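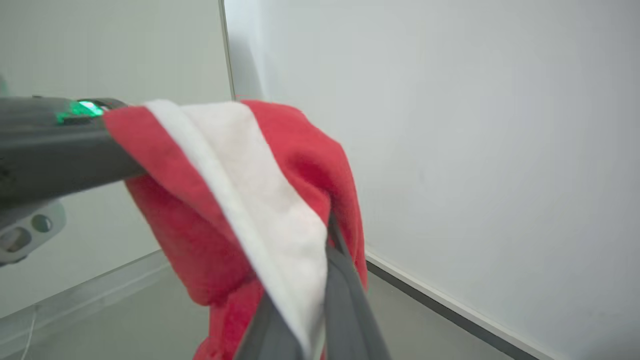 *Red fleece-like cloth with the white band. Last of the Christmas stuff.*

Jan 10, 2018

Up late, porridge, no milk so had it with water. Grim. Meant to start the boxes at nine and it was gone half ten.

Decorations properly down now. Tree went on the 6th, everything else has been sitting in heaps on the landing since and I've been stepping over it like it belongs there. Lights first. Two sets fine, one set dead from the middle on, kept it anyway, wound it round the cardboard from the Tivis parcel. Baubles back in egg boxes. Found the hook thing for the door wreath in the cutlery drawer, no idea.

Then the soft stuff. Red fleece and white trim all over the place, hats, the long stocking, the thing Kulsoom made for the back of the chair. All that red sheds. White fluff on my black trousers, on the sofa, in my tea. Wanted to wash the lot before it goes up in the loft, after last year when it came down smelling of damp and old crisps. Mum always said never wash red with white and here's a whole load which is red AND white sewn together. Rang Shabnam. She said cold, short, inside out, a colour catcher sheet and don't even think about the tumble dryer. Did one hat on its own first as a test.

Came out alright! White still white. Well, whitish. Did the rest after lunch.

Lunch was toast and the end of the Harklow cheddar. Need to go shopping. Milk, onions, bin bags, lightbulb for the hall (screw, small one, NOT bayonet, have bought the wrong one twice).

Noman M came by at two for his drill and stayed an hour and a half. He says Noman Orakzai is selling the flat and moving to be nearer his sister in June, if it goes through. Didnt know. Bit sad about it. We were going to do the allotment together this year and I've already said yes to plot 203, which is 140 quid for the year and I am not digging that on my own. Must ask him straight. Noman M ate all the shortbread and then took the wrong drill, had to shout after him down the stairs.

Folding. I'm no good at folding anything with a pompom or a curve in it. Flat things fine. The fleecy ones just slump, you get one side straight and the other side puffs up again. Gave up and rolled them. Rolled is better, they stand up in the box like swiss rolls. Box labelled XMAS SOFT in marker, other one XMAS HARD, which Sidra will have something to say about when she sees it.

Ran out of the lavender bags. Used one of those Bajwa soaps Kulsoom gave me, still in the wrapper, tucked down the side. Should do.

Sidra rang about six. Her boiler's gone again, third time, 244 pounds just for the man to come out and look at it and order a part. She's in two jumpers and a hat. Told her to come here but she won't leave the cat. Offered to drive over with the little heater tomorrow after work. She said no, then rang back ten minutes later and said yes. So that's tomorrow evening gone. Take heater, extension lead, the blue blanket, soup if I get round to making soup.

Loft not done. Ladder's stiff and I don't like going up by myself in the dark, so both boxes are by the bedroom door and I've stubbed my toe on HARD already. Ask Noman O to hold the ladder, and ask about the flat at the same time, two birds.

Landing looks huge without all that on it. Carpet needs a hoover, glitter everywhere, bits of tinsel pushed down by the skirting. Did half. Bag full. Hoover bags, add to list.

Still to do
- ring dentist
- hoover other half of landing
- library book, its overdue
- thank you card to Auntie for the Zarkberg slippers (wearing them now, v warm, one size too big)

Bed. Soup tomorrow maybe.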